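**Wanted: people who don't believe in meal kits**

Skollwood is looking for home cooks to test a claim we have our doubts about. Lehtinen says its dinner boxes save a family nearly 138 hours a year. Maybe. We'd like to see it on a stopwatch, with the dishes included.

You'll cook at home through June, half the nights from a box and half from your own shopping, and write down your times. Pay is $400. No cooking skill needed, and please don't apply if you already love the things. 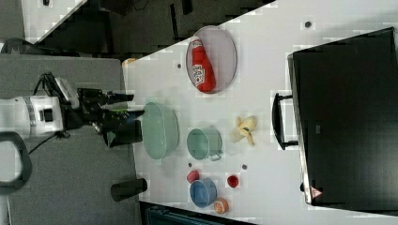 Josphat Bakilana did our last round and wants applicants to know that the logging gets old by week two, and that chopping an onion takes as long as it ever did.

Write to Tatu Mussa at Skollwood by 22nd September. Tell us what you cooked last night.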